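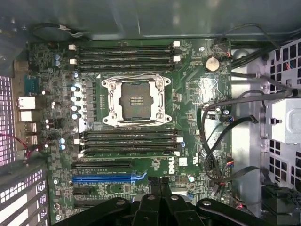
Carte mère d'une tour Dell, support du processeur ouvert, sans processeur.

Section 4 : Régler Tikden pour suivre l'actualité des célébrités et préparer un épisode

Si vous avez suivi la section 3, Tikden est installé, votre compte est ouvert et vous avez devant vous un fil d'actualité vide, un peu triste. On va le remplir ! Je vous montre ma configuration, celle qui me sert toutes les semaines pour Pliltus, mon podcast sur les vedettes, leurs entretiens, leurs mariages et leurs fâcheries. Vous n'êtes pas obligés de tout copier, mais commencez comme ça, vous changerez après.

4.1 Créer le dossier de suivi

1. Dans le menu de gauche, cliquez sur Dossiers, puis sur Nouveau.
2. Donnez un nom au dossier. Le mien s'appelle « Vedettes semaine », ça n'a rien de poétique mais je le retrouve.
3. Choisissez le type Personnes (et pas Sujets, j'y reviens dans la note).
4. Réglez la langue sur Français + Anglais. Beaucoup d'entretiens sortent d'abord en anglais, et si vous restez en français seulement vous aurez la traduction de la traduction.
5. Validez. Le dossier apparaît en gris tant qu'il est vide.

Note : un dossier de type Sujets ramasse tous les articles où un mot figure. J'avais fait ça au début avec « divorce » et j'ai reçu des conseils de notaires pendant des jours. Le type Personnes ne garde que les pages où la personne est le sujet principal.

4.2 Ajouter une personne

Prenons Gaspard Poulain, le chanteur, vu que c'est lui qui m'a donné le plus de travail cette année avec la tournée, la rupture, puis la série audio où il raconte la rupture...

1. Ouvrez votre dossier et cliquez sur Ajouter une personne.
2. Tapez le nom complet. Tikden propose des fiches. Lisez bien la ligne de métier sous chaque nom avant de cliquer.
3. Dans Variantes, ajoutez les surnoms et les fautes courantes. Pour lui j'ai mis « Poullain » avec deux l, la presse people s'y trompe tout le temps.
4. Dans Exclure, mettez les mots qui ramènent des homonymes. J'ai exclu « menuiserie » et « conseil municipal ».
5. Cochez Podcasts, Entretiens écrits et Communiqués. Laissez Réseaux sociaux décoché pour l'instant.
6. Enregistrez et attendez que la pastille passe au vert. Chez moi ça prend le temps d'un café, parfois d'un deuxième.

Attention : un dossier accepte 300 fiches au maximum, couples compris. Un couple suivi ensemble compte pour une seule fiche, mais s'il se sépare (ça arrive !), n'effacez pas la fiche commune avant d'avoir créé les deux nouvelles. L'historique part avec la fiche et le support ne peut pas le récupérer. J'ai perdu comme ça tout un été de brouille familiale, parfaitement classé.

4.3 Classer les sources

Une phrase dite au micro par l'intéressé, un communiqué de son attachée de presse et le récit d'un « proche » anonyme, ça ne pèse pas pareil. Tikden permet de donner un rang à chaque source, et je trouve que c'est la fonction la plus utile du logiciel, alors ne sautez pas ce passage.

1. Allez dans Réglages, puis Sources.
2. Mettez au rang 1 tout ce qui vient directement de la personne : son podcast, son compte officiel, un entretien enregistré.
3. Mettez au rang 2 les agences et les magazines qui signent leurs articles. L'agence Cordier est là chez moi.
4. Mettez au rang 3 les sites qui reprennent les autres.
5. Activez l'option Remonter à l'origine. Quand un article de rang 3 cite un entretien, Tikden va chercher l'entretien et le place au-dessus.
6. Cliquez sur Recalculer. Tant que vous ne l'avez pas fait, l'ancien classement reste affiché.

Note : les extraits coupés. Quand une vedette raconte un souvenir pénible dans un podcast, la moitié des sites n'en reprend qu'une phrase. Pour Gaspard Poulain, tout le monde a titré sur « je ne leur parlerai plus », alors que dans l'épisode il parle de ses anciens musiciens et pas du tout de ses parents. Le bouton Contexte, à droite de la citation, vous fait écouter ce qui précède et ce qui suit. Je m'en sers pour chaque citation que je lis à l'antenne. Chaque citation, même les toutes petites.

4.4 Régler les alertes

Là, je vous préviens, les réglages d'usine sont infernaux. Au matin du 14 août 2024, jour où la distribution de Zekalley a été annoncée (le feuilleton royal que tout le monde attendait, avec la reine rousse), j'ai trouvé 1006 alertes sur mon téléphone. Toutes pour la même nouvelle ! Faites donc ceci avant de fermer l'application :

1. Ouvrez Alertes, puis Fréquence.
2. Remplacez Immédiate par Groupée.
3. Réglez Regrouper les doublons sur Fort.
4. Dans Rang minimum, choisissez 2. Les rumeurs de rang 3 resteront dans le fil, mais elles ne vous réveilleront plus.
5. Fixez des heures calmes. Moi c'est du dîner au petit déjeuner, et tant pis pour les fiançailles annoncées à minuit.
6. Appuyez sur Tester. Vous devez recevoir une seule alerte, avec la mention Essai.

Si vous en recevez plusieurs, c'est que le téléphone et l'ordinateur sont tous les deux déclarés comme appareil principal. Allez dans Mon compte, Appareils, et n'en gardez qu'un.

Attention : le réglage Fort regroupe parfois un démenti avec la rumeur qu'il dément. Le démenti est alors caché sous la flèche, en petit. Dépliez toujours le groupe avant d'écrire quoi que ce soit, surtout pour les grossesses et les maladies.

4.5 Préparer la fiche d'épisode

Une fois que le fil se remplit correctement, on peut en tirer un épisode. Je prépare le mien la veille de l'enregistrement avec Huguette Chauvin, qui coprésente Pliltus et qui a une mémoire terrifiante pour les ex-maris.

1. Dans le dossier, filtrez sur les 7 derniers jours.
2. Cochez les nouvelles qui vous intéressent. Pas plus de 5 pour commencer, sinon l'épisode n'en finit pas (les nôtres du début étaient interminables, pardon à ceux qui les ont écoutés).
3. Cliquez sur Envoyer vers, puis Fiche d'épisode.
4. Faites glisser les nouvelles dans l'ordre voulu. Je mets l'entretien le plus long au milieu et quelque chose de léger à la fin, une robe, un chien, un gâteau de mariage raté.
5. Pour chaque nouvelle, remplissez la case Qui parle. Si vous ne savez pas, écrivez « non confirmé » en toutes lettres et dites-le au micro.
6. Ajoutez les extraits sonores avec le bouton Note de musique. Tikden indique la durée et l'origine de chacun.
7. Cliquez sur Partager et entrez l'adresse de votre coprésentateur. Il pourra commenter, mais pas déplacer les blocs, sauf si vous cochez Modification.

Note : Huguette a coché Modification toute seule un soir et j'ai découvert en direct que l'épisode commençait par son sujet à elle. Depuis, je verrouille l'ordre avec le petit cadenas en haut de la fiche. Elle le sait, elle lira ceci, je l'embrasse.

Attention : l'export sonore ne vous donne aucun droit de diffusion. Le bouton existe pour l'écoute de travail. Avant de passer un extrait du podcast de quelqu'un d'autre dans le vôtre, écrivez à la production. On m'a répondu oui assez souvent, et quand on m'a dit non j'ai lu la citation moi-même, avec ma voix, ce qui donne moins bien dans les disputes à deux personnages.

4.6 Quand ça ne marche pas

La pastille reste orange : la fiche a trop de variantes. Retirez les prénoms seuls, ce sont toujours eux.

Le fil affiche de vieilles histoires : un magazine a republié son archive avec une nouvelle date. Cliquez sur les trois points, puis Signaler la date. La nouvelle disparaît de votre fil tout de suite.

Deux personnes sont mélangées : mère et fille qui portent le même nom, ça s'est vu. Ouvrez la fiche, choisissez Scinder, et attribuez les articles un par un. C'est long, mettez de la musique.

Le bouton Contexte est gris : l'épisode d'origine est réservé aux abonnés. Il faut relier votre abonnement dans Mon compte, Plateformes.

La fiche d'épisode s'imprime sans les commentaires : cochez Marges avant d'imprimer. En septembre, la mise à jour doit cocher cette case d'office, d'après la page des nouveautés.

Pour la publication proprement dite (titre, vignette, chapitres), passez à la section 5. Gardez votre fiche d'épisode ouverte dans un autre onglet, on va y copier les noms des invités.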